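Tracing a grip-loss fault on a two-arm garment folding cell

Applies to: bimanual table cells with parallel-linkage grippers, wrist cameras and one overhead camera, running the Clandedura control stack. The register names and screens differ on other stacks but the order of work is the same.

Written by Catriona Aitken. Fault log and torque traces from Kristof Peeters.

Background

In May one of our cells began to drop trousers part-way through the first fold. The arm would close on a leg, lift, carry on through the whole trajectory and report success with nothing between the fingertips. No alarm was raised. Over 1372 logged grasps the controller recorded 70 as "held" where the overhead recording showed the garment still lying on the table.

A dropped garment is a nuisance. A controller that believes it is holding something when it is not is a safety matter, as the next motion is planned on a false load. On this cell the second arm is allowed to pull against the first once both report a hold. With one grip missing, the pull meets no resistance and the arm overshoots towards the table edge. We had one overshoot reach the soft limit before the drive cut out. That was enough to take the cell out of service until the cause was found.

The steps below are the ones we ended up with. They are in the order we would do them now, which differs a good deal from the order we did them in.

What you need

A second person at the emergency stop
Hex keys for the fingertip screws
A steel rule or a set of feeler gauges
The last full log from the cell, exported with the current traces
One dark garment and one light garment of similar weight
Isopropyl alcohol and lint-free wipes

Step 1. Make the cell safe

Press the emergency stop and check that both arms are supported before you release the brakes. These arms sag when the drives lose power. Lower each one by hand on to a folded towel or a foam block.

Switch off at the wall and lock off the supply. Wait for the indicator on the power supply to go out before touching any connector. Do not rely on the software "disable" button, which stops commands but leaves the motors energised.

Put a tag on the switch with your name and the time. If the work runs over a shift change, the tag is handed over in person.

Step 2. Read the log before touching the hardware

Open the export and filter for grasp events. For each event, plot gripper current against finger opening. A good hold on cloth shows a current rise before the fingers reach full closure, then a plateau. A missed grasp shows the rise only at full closure, when the two fingertips meet each other.

On our cell the false holds looked like something between the two. The current rose early, as it would on cloth, but the plateau was lower and had a slow ripple on it. Kristof marked these as type B in the log and the name has stuck.

Sort the type B events by arm. All of ours were on the left arm. If yours are split evenly between both, go to step 6 first, because a shared threshold is more likely than a mechanical fault on two grippers at once.

Step 3. Check the fingertips

With the power still locked off, move the fingers by hand through their full travel. They should move freely with no notch. Look at the pads under a good light. Lint packs into the pad surface and turns it smooth, and a smooth pad will slide off woven cotton with very little force.

Clean both pads with alcohol and let them dry. Check the fingertip screws. One of ours had backed out by half a turn, which let the tip rotate slightly under load. The contact became a line along one edge of the pad. Tighten to the figure in your gripper's manual and no further, as the plastic strips easily.

Close the fingers gently and try the feeler gauge at the front and the back of the pads. The two readings should match. If the gap is wider at the front, the tip is bent or badly seated and should be replaced.

Step 4. Check the linkage and cable drag

This is where we found the main fault. The wire bundle to the left gripper had been re-routed during an earlier repair and was a little short. With the wrist straight there was plenty of slack. With the wrist turned inwards and the arm low over the table, the bundle pulled on the linkage as the fingers closed. The motor worked against the wires and the current rose early. The controller took the early rise for cloth.

To test for it, move the wrist by hand to each end of its range and open and close the fingers at each end. Any difference in feel between the two positions points to cable drag. Mark the bundle with tape where it passes each joint, then repeat and see whether the tape shifts.

Re-route with a loop at each joint. Tie the bundle to the link on both sides of the joint and never across it. Check that no loop can catch on the table clamps at the lowest arm position.

Step 5. Re-zero the finger opening

Restore the power with both people present. Bring up one arm at a time. Run the gripper homing routine with nothing between the fingers and note the current at full closure. Repeat it 9 times, moving the wrist to a new angle between runs. Write down every value. The spread matters more than the mean.

After re-routing, our left gripper's spread fell to the same level as the right. If yours does not, go back to step 4. Do not try to hide the spread by raising the threshold.

Step 6. Review the hold test in software

The stock hold test asks one question: is the current above the threshold? It does not ask how wide the fingers are. Add the opening to the test, so that a hold is reported only when the current is high and the fingers have stopped short of full closure. Thin cloth leaves a small gap, so measure it with your own garments first.

Then add a second check after the lift. Raise the garment 17 mm, pause, and read the current again. If it has fallen to the free-air value, report a failed grasp and stop both arms. The pause slows each fold a little. We kept it.

The pulling motion should be locked out unless both arms pass both checks. Put the lock in the motion controller. In our case it had been left in the task script, and an operator had commented it out during a demonstration and not put it back.

Step 7. Repeat the failing case

Test with the garment and the pose that gave the fault. For us this meant dark trousers laid across the cloth, with one leg running down towards the near edge and the left arm working over it. Bunched fabric is a harder test than flat fabric and should be included. Keep speeds at the reduced setting and keep a hand on the stop.

Save the overhead recording and the wrist recording for each attempt. You will want both: the overhead view shows where each arm is relative to the garment, and the wrist view shows the cloth close to the fingers. Neither is a hold test by itself.
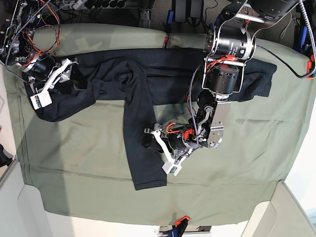 Overhead view first, wrist camera second.

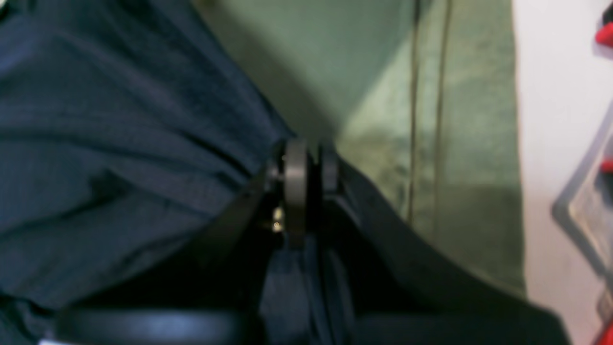 Compare the recordings against the log line by line. For each grasp event, write one of three results: held and reported held, missed and reported missed, or a disagreement. A single disagreement fails the test. Go back to the current trace for that event before changing anything, and change one thing at a time.

Dark fabric gives the vision model trouble in low light, and it is tempting to blame every miss on it. Run the light garment in the same pose. If the false holds continue, the fault is in the gripper or the hold test. If they stop, look at exposure and at the lamp position before you look at the model.

Step 8. Return to service

Run at reduced speed for one full shift with a person in attendance. At the end, export the log and check again for type B events. If there are none, restore normal speed and remove the tag.

Record the following in the cell's file: the pad condition, the screw that was loose (if any), photographs of the new cable routing, the homing values from step 5, and the software version with the changed hold test. The earlier repair on our cell had no entry at all for the re-routed bundle, and that cost us most of the time spent on this fault.

Notes

The Drodell fingertips and the older Lesen ones are not the same thickness. If you swap one for the other, repeat step 5 and measure the cloth gap again.

Ninh grippers report opening as a percentage of travel, with 0 as fully closed. Some of our older scripts assume the reverse. Check this before you add the opening to the hold test, or the new check will pass every miss.

If the arm reaches a soft limit at any stage, treat it as a reportable event even when nothing was touched. Save the log before restarting. The buffer on the controller is cleared at power-up.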